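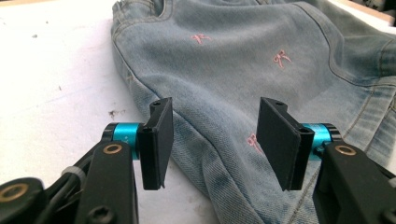
Par Adjoa Wumbei

Décembre 2021

Dans ma commune, la bourse aux vêtements de septembre a refusé 132 articles parce qu'ils étaient reprisés. Le règlement demande des habits « en parfait état », et une pièce au genou suffit à les écarter. Je trouve cette règle mauvaise.

Un enfant change de taille avant d'user un pantalon, sauf aux genoux. C'est là que le tissu cède, et c'est là qu'une couture de dix minutes le remet en service. Ma mère reprisait tout, y compris les torchons. On portait ensuite ses réparations à l'école sans y penser.

On me répond que les acheteurs n'en veulent pas. Delali Agbenyega a pourtant tenu une table à part devant la salle, avec une partie des refusés. Elle en a vendu 70, à un ou deux euros pièce. Le reste est reparti dans des sacs.

Je demande qu'on change une ligne du règlement : accepter les vêtements réparés, propres et solides, avec la mention sur l'étiquette. Les parents savent lire une étiquette. La prochaine bourse a lieu au printemps, le texte peut être corrigé d'ici là.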